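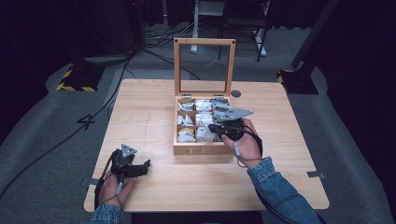 Wooden tea box with hinged clear-panel lid, open on a table.

Product Review: Soliman Countertop Hot Water Dispenser
Prepared for the Braltville Public Library, Branch Services
Reviewer: Iman Mansour

Purpose

The Braltville branch serves hot drinks in the reading lounge during winter hours. Until February the lounge relied on two household kettles, which staff filled and carried from the workroom. The branch was asked to test a plumbed dispenser before the other branches place their orders. The Soliman was chosen for the trial over the Tilitz because it fits under the lounge cabinets without any change to the shelving. This review covers six weeks of daily use.

Installation

The unit was connected to the cold line beneath the lounge sink by the city's contracted plumber. The work took one morning. The supplier, Lestura, ships the dispenser with a hose that is too short for a standard base cabinet, and a longer one had to be ordered separately. Branches should confirm the distance from valve to counter before the plumber's visit. The drip tray does not connect to a drain and must be emptied by hand.

The printed manual is clear on installation and thin on everything else. The section on descaling refers to a diagram that does not appear in our copy. Lestura sent the missing page by email two days after it was requested.

Performance

From a cold start the dispenser is ready in a little under half an hour. Staff set the timer so that water is available when the doors open. The portion button can be set at 200 or 400 milliliters; the smaller setting suits the lounge cups, and the larger is used by staff for teapots. A third setting of 600 milliliters is listed in the manual but is turned off by default, and we left it off.

Water temperature was good for black tea and somewhat high for green. There is a lower temperature setting, but the change takes several minutes to take effect and cannot be made from the front panel. Patrons who prefer green tea were advised to let the cup stand.

The busiest period of the trial was the Thursday afternoon book discussion. The tank kept up with a steady line until the midpoint of the break, when the ready light went out and patrons had to wait. The wait was short, but the light is small and several people pressed the button repeatedly, which produced lukewarm water. A sign has been posted.

Safety

The hot water button must be held for two seconds before water flows. Adults learned this quickly. The spout sits high above the tray, and some splashing occurs with shallow cups. We recommend placing the unit at the back of the counter and keeping tea, sugar and stirrers to the left of it, so that patrons do not reach across the spout.

Cleaning

Exterior surfaces wipe down easily. The tray grille collects tea stains and should be washed daily. Descaling took most of an hour, during which the unit could not be used.

Recommendation

The Soliman is recommended for branches with a sink in or beside the public lounge. It is not recommended for meeting rooms without plumbing, where the existing kettles remain adequate. Purchase requests should list the longer hose as a separate item.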